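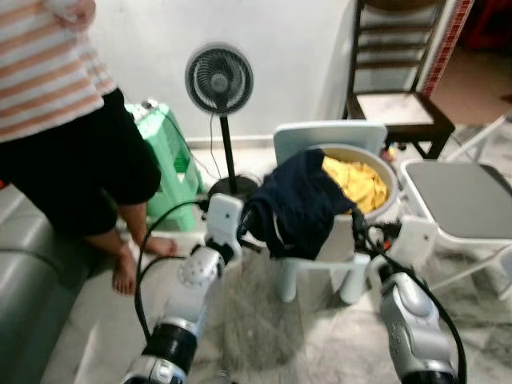 Two arms lifting a navy garment over a basin of yellow laundry.

About Dredby

Dredby is a household laundry and linen service. We wash, dry, fold and put away for families, small guesthouses and people who need a hand at home. The company was started by Esi Agbenyega, who had worked in hotel linen rooms and wanted to run a laundry where people could stay in the job past forty without a bad back.

We serve 248 households on a weekly schedule and another group that books when it suits them. Most of the work happens in our building on the Fedlow road. Some of it happens in customers' homes, on whatever chair, stool or patch of floor there is to work from.

What we do

Weekly wash and fold
Bed and table linen for guesthouses
In-home folding and putting away
Mending (buttons, hems, elastic)

We do not dry-clean. For wool coats, suits and anything beaded we send customers to Motemano, and we can drop items off there on the regular run.

Robots at Dredby

We use two-armed robots for part of the handling. They pick up a garment, hold it open by two sides and lay it out for folding. Towels and pillowcases go well. Shorts and T-shirts go reasonably well. Fitted sheets are still done by hand, and so is anything with straps or loose strings.

The software that plans the grips is called Kettani. It was written here by Aled Prosser and the two people who work with him. When the arms miss a hold, the machine tries again once and then stops and calls for a person. We set it to one retry on purpose. With more than that it was slower than doing the item by hand, and the folders found it hard to watch.

What changed for the staff

When the first arms came in, the folding team was worried about hours, and they said so. We put the terms in writing before the machines were switched on. Hours were not cut because of the robots. A folder who moves to a robot station keeps the same rate or gets a higher one. Anyone can ask to go back to a hand table and does not have to say why. Those terms still apply and a copy hangs by the time clock.

The work itself is different now. A folder used to stand at one table for a whole shift, bending to the basin and coming up again. A station operator loads basins, checks the finished pile, takes over the pieces the arms can't manage and clears stops. There is less bending. There is more walking, and more noise from the arms than people expected. We changed the shift pattern in December so that operators swap between station and hand table every two hours.

Some things got harder. Sorting matters more than it did, and the person who sorts now sets the pace for everyone behind them. New staff take longer to train. Several of our most experienced folders do not like the stations and work mainly on sheets, mending and special orders, where we need them. A few people left in the first year. One told us plainly that she had liked the job for the talk around the table and there was less of it. We moved the hand tables closer together after that.

Operators also help decide what the robots are given next. Every station has a notebook, and Aled's team reads it each week. The first one ran to 161 entries, most of them about waistbands. Pocket linings came second.

In customers' homes

In-home visits are made by a member of staff. A robot is used only where the customer has agreed to it in advance, and a member of staff stays in the room the whole time. Customers who would prefer hands only can tick that on the booking form. The price is the same.

Working here

We hire folders, sorters, drivers and station operators. No technical background is needed for any of these. Station training is paid and takes place during normal shifts, starting with hand folding, then sorting, then the arms. There is a $500 payment on finishing it. Drivers need a clean license.

Applications can be left at the front counter or sent through the jobs page. Please tell us which shifts you can work.

Visiting

The counter is open from 7 a.m. to 6 p.m. and closed on public holidays. Parking is behind the building; please leave the loading door clear.

Page last updated 4 January 2026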